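Category: Site Safety / Public Events / Inspection Records

DEMONSTRATION DAY SAFETY CHECKLIST, WITH INSPECTOR'S COMMENTS
Household Robotics Open Day, Dillier Hall, Saturday session

Inspected by: Odette Sabatier, Site Safety
Accompanied by: Hugo Huet, demonstration lead, Dosta program
Doors open to visitors: 10:00 a.m.
Approved capacity, main hall: 100 persons

Items are marked Pass, Pass with comment, or Open. Open items must be closed and initialed before the first group is admitted.

1. ACCESS AND EXITS

1.1 Main entrance unlocked and propped. Pass.

1.2 Emergency exit route free of crates and cable reels. Pass with comment. Two Jukwood shipping crates were standing in the rear corridor at first inspection. They were moved to the loading bay while I was present. The corridor is not to be used for storage at any time during the event.

1.3 Exit signs lit. Pass.

1.4 Visitor count kept at the door. Open. A counter has been supplied but no one is assigned to it between noon and 1:00 p.m. Mr. Huet to name a person.

2. LIVE ROBOT AREA

2.1 Barrier in place on all public sides. Pass with comment. The barrier stands 300 cm from the robot base, as required by the event plan. The tape on the floor should be renewed at the left corner, where it has started to lift.

2.2 Emergency stop tested. Pass. Tested twice from the operator's desk and once from the barrier post. Gleice Barbosa operated the robot for all three tests.

2.3 Second operator present whenever the arm is powered. Open. The rota shows one name only for the 3:00 p.m. demonstration.

2.4 Speed limit set for public operation. Pass. Setting confirmed on the operator's screen and locked with the supervisor code.

2.5 No loose objects within reach of the arm other than those used in the task. Pass.

3. SIMULATION STATION

3.1 Simulated home loaded and checked before visitors arrive. Pass with comment. The station runs the kitchen and sitting area in which the household tasks are rehearsed. The island, the countertop items and the side table were all present on loading. The walkway between the side table and the island was clear, as the navigation task requires. 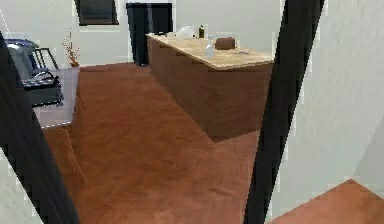 3.2 Seating and standing room at the station. Pass with comment. Stools are to be kept to the wall side. Visitors who wish to watch should stand behind the second line so that the aisle remains usable by wheelchairs.

3.3 Simulation controls disconnected from the live robot. Pass. Yannick Besson showed me the network switch and the separate power supply. The connecting cable has been removed and is held in the office.

3.4 Electrical leads covered. Pass with comment. One cover was short of the outlet by 40 cm. A longer one was fitted before I left the station.

3.5 Public notice explaining that the display is a computer simulation. Open. The notice was still at the printer. It should be mounted at eye level on the left of the screen.

4. FIRE AND FIRST AID

4.1 Extinguishers in date and unobstructed. Pass. Tag 543, by the battery charging bench, checked individually.

4.2 Batteries charged away from the public. Pass. Charging is confined to the Boyer room, which is to stay locked during visiting hours.

4.3 First aid kit stocked and its location known to staff. Pass with comment. Two members of staff could not say where the kit was kept. The location was repeated to everyone at the morning briefing.

5. SUMMARY

The event may proceed once items 1.4, 2.3 and 3.5 are closed. The 3:00 p.m. live demonstration is not approved with a single operator. If a second operator cannot be found, visitors should be directed to the simulation station for that period.

Open items to be reported to Odette Tessier at the front office.

Contact: Site Safety Office, Dillier Hall, ground floor | Back to top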